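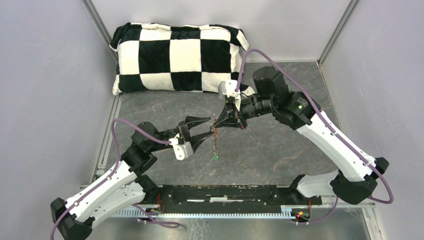
Braids and cord: teaching the two arms by hand

I've been at this with our pair of arms since August, and cord is still the fussiest thing I've asked them to handle! So, my tips for anyone who drives the arms by remote and wants recordings worth keeping.

Grab near the top and let the strand hang. Then bring the second gripper in with its jaws already open – if you open them late you'll bump the cord and spend ages waiting for it to stop swinging.

A bead or a knot at the bottom end helps a lot. It gives you something to aim for, and a limp end is maddening to pick up.

Check your cables before you start. Mine are purple and clipped along the links, with enough slack to loop along the arm (too tight and the wrist won't turn all the way).

Go slower than feels natural. Aušra Koppel got me to do 12 practice runs before I saved any, and I grumbled, but my hands were much steadier by the end.

Stop after nine good ones and have a coffee. Tired hands wobble, and the arms will learn your wobble too.

Fumbled a grab? I keep the take if I recovered smoothly and toss it if I had to reach in myself.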